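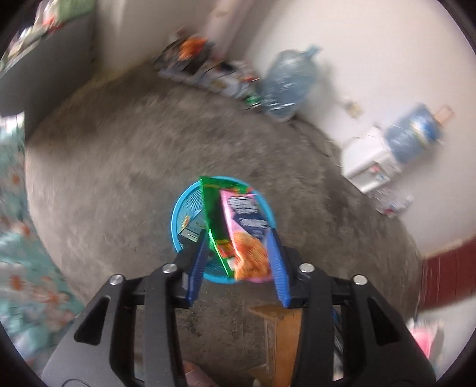
What size bag fits in the Pasau round basket?
Everyday snack bags stand up in it side by side, so you can read the fronts and grab the one you want.

We love this little basket! Bright blue plastic, a raised rim, a fine mesh-like bottom (crumbs get a quick shake over the sink) and a weight of 142 grams. It comes from Drodmont in packs of 3, and it goes from shelf to couch to movie night without any fuss.
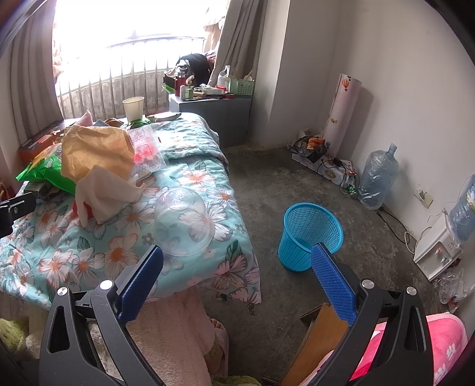 Clear round bowl and snack packaging on a floral bed cover. Bowl not included.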